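Hand-guided demonstration station: pre-session inspection checklist
Site: Cimthorpe, reading room station
Inspected by: Carola Baumgart
Reviewed by: Maribeth Enriquez
Date: 06/11/2020

Scope: hand-held gripper tool, wrist camera, table and surroundings, remote control desk. Results are P (pass), F (fail), C (pass with comment) or N/A. Items marked F must be closed before recording starts. Items marked C may be carried over once.

Section A. Hand-held gripper

A1. Finger plates seated, no play when twisted by hand. P
A2. Plate fasteners tight, none missing. C
Comment: One screw on the right plate took a quarter turn. Marked with paint pen. Check again at next inspection.
A3. Ribbed inserts free from splits, both ribs and outer strip. P
A4. Inserts meet evenly when the trigger is fully pulled. P
A5. Trigger returns without sticking. C
Comment: Slow return over the last part of travel. Cleaned and dry-wiped. No oil used, as oil gets on to the inserts. Acceptable.
A6. Handle grip secure. P
A7. No sharp edges within reach of the demonstrator's fingers. P
A8. Tool weight strap fitted and adjusted to the person using it. P

Section B. Camera and recording

B1. Lens clean. P
B2. Both fingers in view with the gripper open. P
B3. Camera mount does not shift when tapped. P
B4. Cable or battery clear of the wrist. P
B5. Storage space enough for the planned session. C
Comment: Space for 247 demonstrations at the present length. The plan is for fewer. If Maribeth adds the two-handed tasks, the card has to be changed at the break.
B6. Clock on tool matches clock on Vakance logging computer. F
Comment: Out by 2 seconds. Reset and checked again after restart. Closed, now P.

Section C. Remote control desk (Ignacio arm)

C1. Stop button within reach of the operator when seated. P
C2. Second stop button within reach of the observer. P
C3. Both stop buttons tested, arm holds position. P
C4. Speed limit set to 34 per cent for new operators. P
C5. Leader handle matches arm position before the link is switched on. C
Comment: The software permits the link to be switched on with the wrist joint out of line. The arm then moves to catch up. Operators are to line up the wrist by eye first and say "linking" aloud. Raised with Bruletico in March, no fix received.
C6. Arm returns to rest position on loss of signal. N/A
Comment: On this version the arm holds and does not return. Wording of the item to be corrected.
C7. Floor marking round the arm visible and unbroken. P

Section D. Table and surroundings

D1. Table steady, no rocking when leaned on. P
D2. Glass, china and liquids identified before the first demonstration. C
Comment: A mug, a bottle with liquid in it and a tall vase of flowers are on the table. Bottle cap to be checked by hand before each grasp. The vase is not on the task list and is not to be gripped.
D3. Stacked items stable. C
Comment: Book stacks on the table. Demonstrations that lift a book take the top one only. Do not slide a book out from below.
D4. Jointed or top-heavy items tried by hand before use. C
Comment: Applies to the wooden mannequin. Grip at the body, not at the raised arm. The joints turn under light load and the demonstration then records a slip that the arm will copy.
D5. Small flat items lie clear of taller ones by at least one finger width. C
Comment: See picture. The small pieces near the boxes are the hardest approach on this table. Come in from above with the fingers open and slow down before contact.

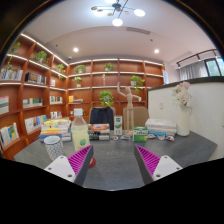 Item D5. Table from the gripper camera, fingers open.

D6. Chairs pushed back from the demonstrator's path. C
Comment: Two chairs on the far side of the table, one with a jacket over the back. Loose sleeves can catch on the tool when reaching across. Jacket to be hung elsewhere.
D7. Lighting constant for the whole session. C
Comment: Shelf lights and ceiling lights to stay on throughout. Curtains are not to be moved between demonstrations.

Section E. People

E1. Demonstrator has read the task sheet. P
E2. Loose jewellery and lanyards removed. P
E3. Rest break set after every 66 demonstrations or on request. P
E4. Failed demonstrations are flagged, not deleted. P

Reviewer's remarks (M. Enriquez): A2 and A5 carried over. C5 stays open until Bruletico replies; no new operators on the arm without an observer at the second stop button. C6 wording will be changed in the next issue of this form. D6 to be done before the first recording. Station released for hand-held work.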